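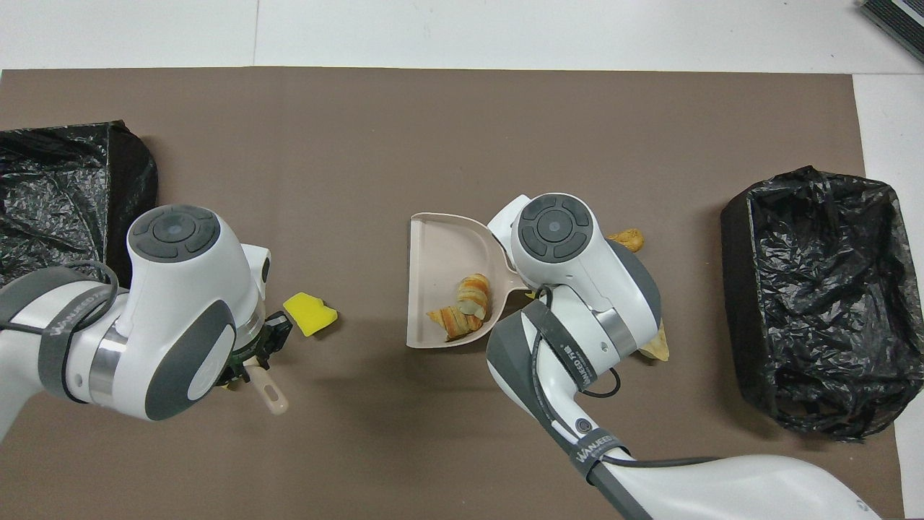

Home | About us | Classes | Hire the hall | Contact

About us

By the Curkstead Evening School office, November 2023

Curkstead Evening School teaches grown people things they meant to learn years ago. We have been at it for 34 years in the old grain office on the Uvstead road, a building with good light, thick walls and one radiator that works very hard on behalf of the others.

The school started with a single class in bookkeeping. Six people signed up, four stayed, and two of those later married, though we make no promises. The next year somebody asked for Italian, somebody else asked for upholstery, and the timetable has been growing sideways ever since. We now run 59 courses a year, from bread baking to basic plumbing. Beginner's accordion meets at the far end of the hall, by popular request.

Our tutors are mostly people who do the thing for a living or used to. They get paid, on time, and they are allowed to be opinionated. The pastry tutor's views on margarine are available to anyone who asks and to several people who haven't.

There are no exams. You can have a certificate if you want one – the paper is quite thick – but employers have been slow to recognize it.

Most courses run for six weeks and cost $80, materials included except in silversmithing, for obvious reasons. If money is tight, write to the office and say so. You won't have to fill in a form about it.

In May we hold the Jollik, our open evening, where students show what they made and visitors are expected to admire it. The name comes from the hall's first tenants, Jollik & Ebihara, seed merchants, whose sign is still over the side door because it turned out to be holding up some of the brickwork.

New students can start at the beginning of any course. Parking is behind the building. Please don't block the bakery's gate – they have been patient with us.

This site uses cookies to remember your settings. Accept | Manage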